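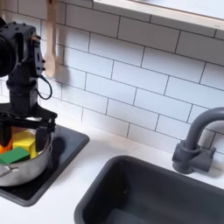
## Labeling household goods and files in a minority language

These tips cover the practical side of keeping a small language in daily use at home: labels, word lists and recordings. They assume a household where at least one person speaks the language and the others are learning it.

### Labels

- Use removable vinyl or freezer tape. Paper labels lift in steam within a few weeks.
- Write the noun with its article or class marker if the language has one. A bare noun has to be relearned later.
- Put verbs on things that are operated: "open" on the drawer, "turn" on the tap.
- Letter height of 22 mm reads well from across a kitchen.
- Replace a label with a short phrase once everyone in the house knows the word.
- For diacritics, check that the label maker's character set covers them before buying tape. Many cheaper models drop anything outside Western European. A fine permanent marker has no such limit.

### Word lists

Keep the list in a plain spreadsheet saved as UTF-8, one sense per row. Useful columns are headword, part of speech, meaning, speaker, village or district, and a note. Leave the speaker column blank only when the source is a printed book, and put the book in the note.

A kitchen yields 300 entries without much effort – utensils, cuts of meat, stages of dough, words for burnt. Ask for the verbs separately. Older speakers often have several words for stirring or boiling that never come up when pointing at objects.

Do not correct spellings as you go. Enter what was written, then add a second column for the standard form.

### Recording at home

1. Switch off the refrigerator and the range hood. Leave the car keys inside the refrigerator as a reminder to turn it back on.
2. Lay a folded towel under the recorder. Hard counters carry every knock.
3. Record uncompressed WAV at 48 kHz, 24-bit.
4. Set levels so that normal speech peaks near -12 dB.
5. Keep sessions to 60 minutes. Split longer stories at a natural pause.
6. State the language, place and topic aloud at the start of each file.

### Storage

Keep 2 copies on separate drives and a third outside the house. Name files by language, topic and running number, with no spaces or accented characters: *kirnell_bread_014.wav*. Kirnell is our folder name for the kitchen set; any short word works as long as it stays the same.

Open a handful of files from each drive every September and listen to the last minute of each. Truncated copies usually fail at the end.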